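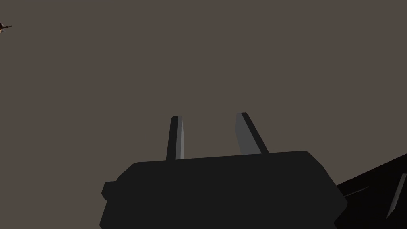

Teleoperation session checklist, simulated kitchen, two arms
Site: Fladerdale. Task set: Semia. Checked 2019-10-17

1. Emergency stop for the hand controllers pressed and released before login. OK.
2. Operator cable clear of the chair wheels. Not OK at first, now taped to the floor.
3. Gripper fingers open and empty at start of recording. OK. Please don't squeeze the trigger while the scene is loading, the finger will keep the wrong position.
4. Left and right controllers not swapped. OK. Move one wrist only and look which arm is following.
5. Force limit set to 6. Was found on 9, I have changed it back. Who needs the higher value must write it in the Prulska log.

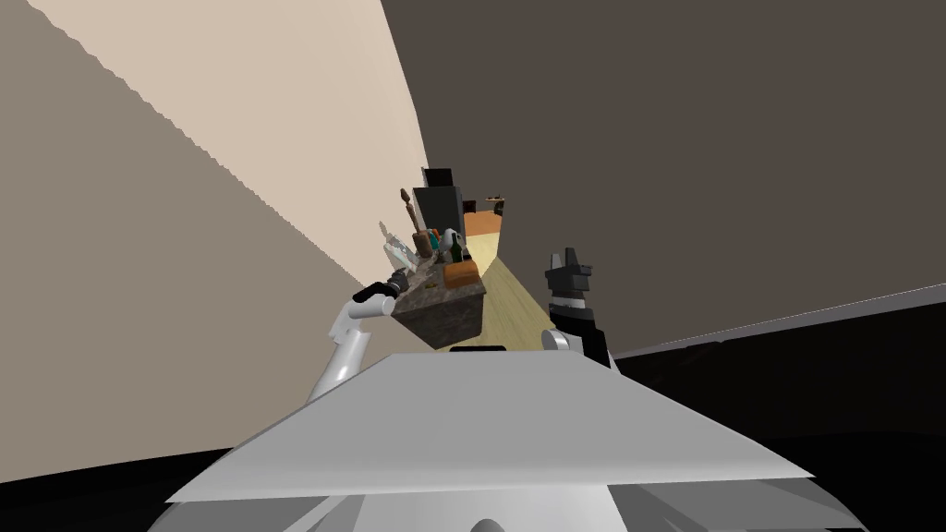
6. Distance to the counter. Comment: bring the arm in slowly from the side when the top is crowded. In demo 521 the operator went too fast and the bottle fell, so this demo is not good for training and I marked it.
7. View level before the first grasp. Comment: a tilted view is tiring for the neck and the operator makes bigger movements than he wants. Reset it with the Fodor menu, colour of the icon is grey.
8. Break after 900 seconds of demonstration. Partly OK. The timer has no sound, to be repaired before December.
9. Failed demos kept in a separate folder, not erased. OK.

Result: can be used, items 2 and 8 to be checked again.

3 comments · 2 shares
This site uses cookies. Accept | Settings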